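About Surkura

Surkura helps small manufacturers decide what automation to buy, when to buy it and how much to set aside. We work out of Fillton and serve shops within a day's drive, most of them with fewer than 50 people on the floor. We do not sell robots and we take no commission from companies that do.

What we do

Most clients come to us with a quote already in hand. The quote usually covers the arm, the controller and a basic gripper. It often leaves out guarding, floor anchors, air supply, spare fingers, training hours and the electrician. We go through the job on site, write down every item it will need over the first three years, and put a price next to each one. The result is a budget sheet the owner can take to the bank.

We also plan the order of purchases. A shop in Duggan wanted three cells in one year. We suggested one cell, 16 weeks of production on it, and then a decision on the other two. They bought the second cell the following August and dropped the third.

How we charge

A site review is $1,835, flat, including the written budget. Follow-up planning is billed by the hour. If the review shows the work is better done by hand, we say so in the report and the fee stays the same.

The Ornum bench

Ornum is our test bench in the back half of the Fillton building. Clients send us sample parts and we try them with different fingers before anyone places an order. Fingers are a small line in the budget, but the wrong set can hold up a cell for weeks while new ones are cut. We have tested 263 part types on the bench so far, and 206 of them ran with stock fingers. The rest needed custom ones, and we priced those into the plan.

We look at finger shape early. Stepped inner faces can suit a job with more than one part width. Flat faces are simpler to replace.

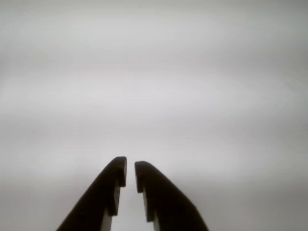 Duggan Castings wrote to us after their review that they had budgeted for one set of fingers and nothing else, and that the spares line was the first thing their accountant asked about. They now keep two sets on the shelf and would tell other shops to do the same before the cell goes live.

Working with us

Send a short note on the part, the yearly volume and the floor space you have. Drawings help but are not required. We reply within two working days with a list of questions and a possible visit date. Bench time at Ornum is booked separately, and sample parts are returned by freight at the client's cost.

Page last updated April 15, 2026.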